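About us

Flinwood is a shared workshop and a small robot arm project run from it. The workshop occupies the ground floor of a former joinery in Bondow. It has 9 members, two lathes, one laser cutter and a printer bench that is in use most evenings.

The arm project was started by Gemma Testa and Raffaele Marras, who wanted a gripper that could be built and repaired with hand tools. Raffaele draws the mechanical parts. Gemma writes the control software and keeps the wiring diagrams. Olga Sotomayor joined in May and looks after calibration.

The current gripper is the seventh version. It has two black fingers with orange rubber pads at the tips, carried under a grey housing. Earlier versions used bare printed fingertips, which slipped on smooth plastic and marked softer items. The pads are replaced after 1,000 grip cycles, or sooner if the edges lift.
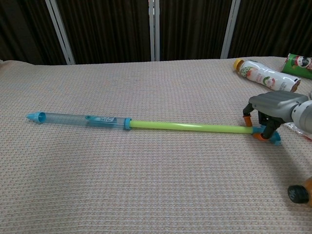

Our grip tests use household objects on household surfaces. Long items held at one end are the hardest class, as the weight acts well away from the fingers and the wrist has to resist the twist. Soft bedding adds a second difficulty: the surface gives when the fingers press down, so a height measured on the bench can't be trusted. Gemma's present method lowers the wrist in 2 mm steps and checks motor current after each one.

Drawings, parts lists and test logs are kept in the workshop and may be copied by any member. Failed grips are logged with the same detail as successful ones.

The workshop is open to visitors on Saturday mornings. Membership enquiries go to Dorothy Cropper at the front desk. Questions on the arm should be addressed to Olga.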